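Tabletop Dishes: Wiping Up Without a Sink

Leilani Ferreira and Blagoje Shehu
Household Practice project, Lindgren Building, April

Why we did this

The third floor kitchen at Pometti Hall has one sink and way too many people. Between 6 p.m. and whenever, it's full. So people wipe their dishes down at the table and do a proper wash later, or say they will. We wanted to know if the table wipe is worth doing at all, and if so, what setup works. Blagoje wanted to do the fridge instead. Lost the coin toss.

Not a hygiene study. We didn't swab anything, we don't have the equipment. We looked at what a person can see and feel: streaks, crumbs, sticky spots, water on the table.

What we used

One two-layer kitchen sponge, foam on one side, green scouring pad on the other. A black rectangular tray with a raised rim, for the sponge. Round plates, light and dark. A big round black one, the biggest thing on the table by a lot, which we called the plate for the first half of our notes and the tray for the second half. Sorry. It's the same thing.

The table is wood, wavy grain, no cloth on it. Leilani's idea, water is easier to spot on bare wood.

The sponge

We figured foam side for everything. Wrong. Foam pushed dried sauce around and left a film. Green side got it off quicker but you have to press evenly and a flat sponge doesn't reach up under a rim. Folding it helped the most. Pinch the foam together so the green is on the inside of the fold, then the fold can go over an edge and do both sides of the rim in one go. 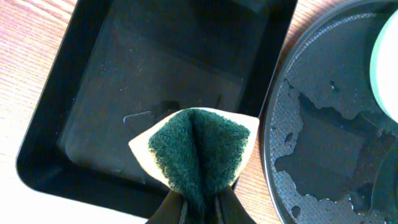

Fig. 1. Sponge folded with the green pad inside, over the black tray. Note the specks on the tray floor.

Those specks show up in our notes a lot. A sponge tray collects stuff, and if the sponge goes back down in it the stuff gets on the next plate. We started rinsing the tray between rounds and the crumb complaints went down. Should of done that from day one.

Layout

Tried the sponge tray in the middle first. Bad, you keep reaching over it. Moved it left, plate being wiped in the middle, other plates out to the right with a gap. The gap matters more than we thought. Without it drips get on the ones you already did. 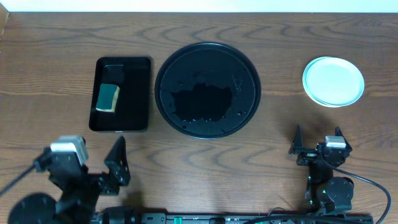
3 min read

The dark plate was the hard one. Water sits on the flat middle and beads up around the wet patch, and you can't tell wet from greasy until the light hits it. On the small white plate you see everything right away, which makes people fussier with it. We both spent longer on white plates and we both denied it.

Rims

Worst part of every plate. The middle takes a couple of passes. The raised lip holds on to whatever was there, and the outside edge gets skipped because your eyes are on the center. Blagoje's fix: start at the rim, go all the way around once, then work inward. Mine (Leilani) was to turn the plate and keep the sponge still. Same result, mine is easier on the wrist.

Also colored marks. Anything pink or red near the edge of a white plate, go back to it first, before the rest. It's small and easy to miss from where you're sitting.

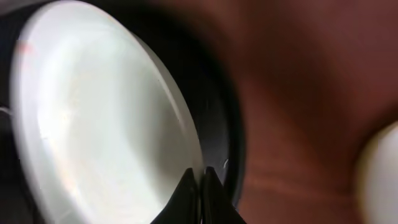
Results

We logged 112 wipes over six sessions. Kept the log on the back of a Dilel catalog so the handwriting is not great.

- Green side folded beat foam side flat for anything dried on
- Rim first beat center first
- Rinsing the sponge tray cut down on crumbs
- Stacking plates before they're dry = water trapped between, don't
- Spreading them out so they overlap a bit is ok if your short on space

That last one we argued over. Leilani wanted every plate flat on the table. There isn't room. Resting them on the big round one, overlapping, keeps most of the drips off the wood.
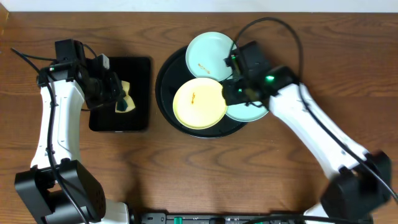
Fig. 4. Three round plates set on the round black tray, sponge in the rectangular tray to its left.

Problems

Only two of us wiping, and we knew which method we liked. Plates weren't equally dirty. We meant to weigh the sponge before and after to get the water used, but the Vinik scale in the lab was out the week we needed it. No control plate either, our tutor already pointed that out.

Next

Same thing with two sponges, one wet one dry. Somebody else doing the wiping. And a towel under the round tray, the table still got a ring on it.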